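Hand gripper bench – FAQ for new users

Last touched January 2023. Answers by Delia Bogdan unless it says otherwise. Short because I'm meant to be doing something else. Shout if anything's wrong.

Which bench is this for?
The Dulter bench only. The Gough one has different grippers and a different checklist, don't mix them up.

What do I check before I pick the grippers up?
Cables first. Then open and close each one fully, 3 times, no load. Jaws should move the same at the start and the end of the squeeze. If one feels gritty stop and read the cleaning bit further down.

Do left and right matter?
Yes. They are set up seperately and the mounts on top are not the same. Swap them and the Clorari software will still start, no warning, and you'll have a session full of rubbish.

How should the cables run?
Down past the hand and off the edge of the table. Enough slack to reach the far side of the rack without a tug. No knots, no tape round the wrist.
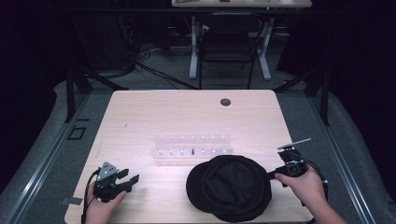
Cable slack is the thing people get wrong most, so test it with something on the table before you record. Reach for whatever is furthest away with both hands, then come back. Soft things are good for this – a cap laid upside down at the front with the peg rack behind it gives you a near reach and a far one. If the cable drags over your item on the way, re-route and try again.

The jaws slip on cloth. Are they broken?
Probably not. Check the finger pads for fluff. Wipe with a dry lint-free cloth, then try a thicker fold. Still slipping, check the two screws at the finger root. Finger tight plus a quarter turn, no more. We stripped one last year and Durnusance took ages with the part.

Which part number do I order?
Finger pads are 477. Full finger is 539. Order pads in packs of 4, one pack does both grippers. Put the order on the sheet so we dont get it twice.

Can I lift things over the rack?
Yes, it's what the bench is for. Go up first, then across. Keep soft items clear of the pegs or they snag on the way.

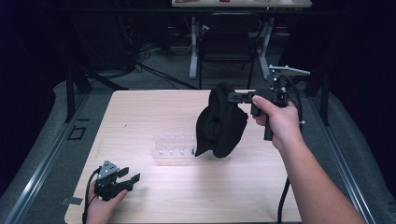

How often do the mounts need checking?
Every morning. Hold the gripper body, wiggle the mount with your other hand. Any play, tighten it and redo the calibration. Yes even if it's tiny. Yes even if you're late.

Calibration failed, now what?
Put both grippers down, jaws closed, wait for the light to settle, run it again. Second fail – unplug at the box end (not the gripper end, those plugs are fragile) and start over. Third fail, come and find me.

Can I move the table?
No. Tape marks stay as well.

Where do I log a fault?
Fault book by the door. Left or right, what you were holding, what it did. "Broken" on its own is no use to anyone.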